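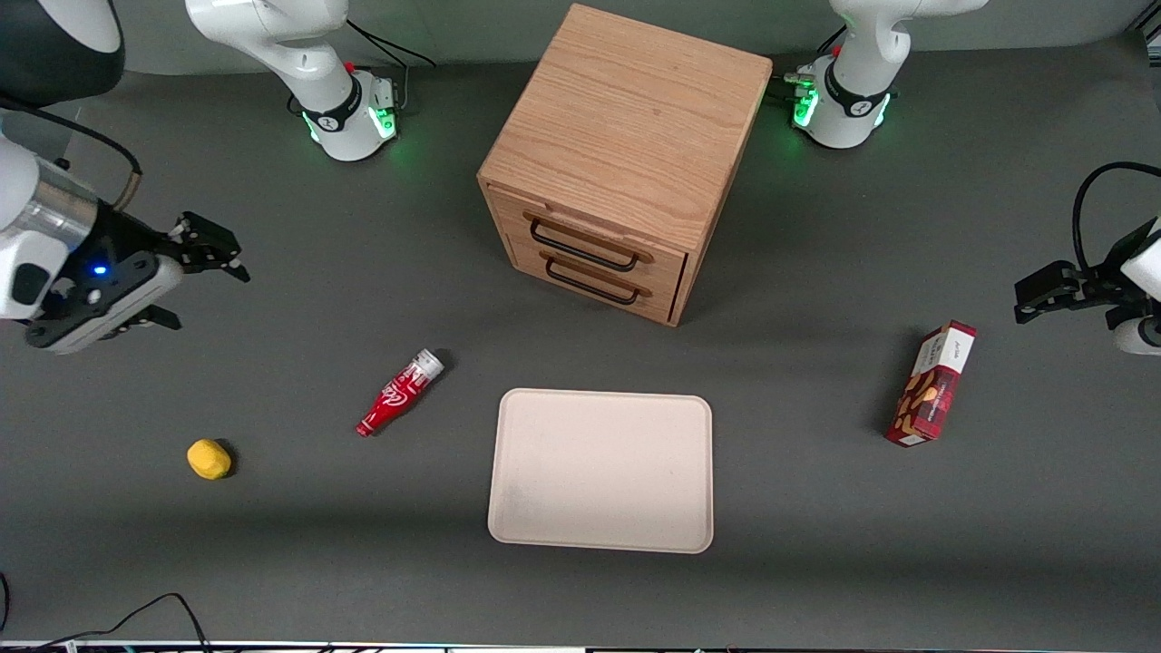
Storage Furniture Inspection, Halby Building, Ground Floor
Period: August
Form revision: 4

1. Drawer travel
Pass. Full extension on all units without binding. Two Kaleck pedestals in the copy room need runner lubricant.

2. Handles and pulls
Pass with comment. One screw loose on the supply room unit, tightened on site. Check again at next inspection.

3. Anti-tip anchoring
Fail. Six tall units along the north corridor have no wall bracket. Top shelves to be emptied until brackets are fitted. Van Hecke bracket kits on order.

4. Shelf loading
Pass. Archive shelving is posted at 2,000 lb per bay. Heaviest bay is nearly at the limit; no further boxes to be added.

5. Edges and surfaces
Pass with comment. Veneer lifting on the Ustitz credenza at reception. Taped for now, repair requested.

6. Clearance
Fail. Lower file drawer in the mail room opens across the exit path. Move unit to the opposite wall.

7. Locks
Not tested. Key set not available at time of inspection.

Reinspect items 3 and 6 after correction. Item 7 carried forward.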